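This site uses cookies to improve your browsing experience. By continuing, you accept our use of cookies. Manage preferences

Guest Room Telephones: Completion of Bedside Works

The Accommodation Services office is pleased to advise residents, members and visiting guests that the replacement of bedside telephones at Budow House was completed in January. The program covered 161 guest rooms across both wings, together with the 28 rooms of the Halilović Annexe.

Following a review of the previous arrangements, management resolved to retain a corded telephone beside every bed. Mobile reception remains unreliable on the lower floors, and the switchboard received 3,471 internal calls from guest rooms in the last reporting year. The greater part of these were requests for housekeeping, wake-up calls and enquiries about breakfast.

Guests may reach reception at any hour by dialling 9. Extensions for the dining room, laundry and night porter are listed in the room directory. Wake-up calls should be booked with reception before 10 pm. Local calls are free of charge; interstate and international calls are billed to the room at the rates set out in the directory.

Guests are asked to leave the telephone on the bedside table and to return the handset fully to its cradle after each call. A handset left off the hook will prevent incoming calls, including wake-up calls. Housekeeping staff will check each handset and straighten its cord as part of the daily room service. Drinks should be kept clear of the keypad.
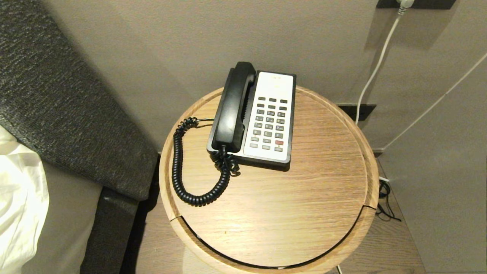 Corded telephone on a round timber bedside table.

Faults should be reported to the front desk in person or from the house telephone in the lobby. Mr Arben Živković, Accommodation Services Manager, has advised that replacement handsets and cords are held on site and that reported faults will be attended to within 48 hours.

Rooms in the Rokden Wing retain their existing extension numbers. Revised numbers for the Annexe are available from reception on request.

Contact Accommodation Services | © Budow House | Privacy | Back to top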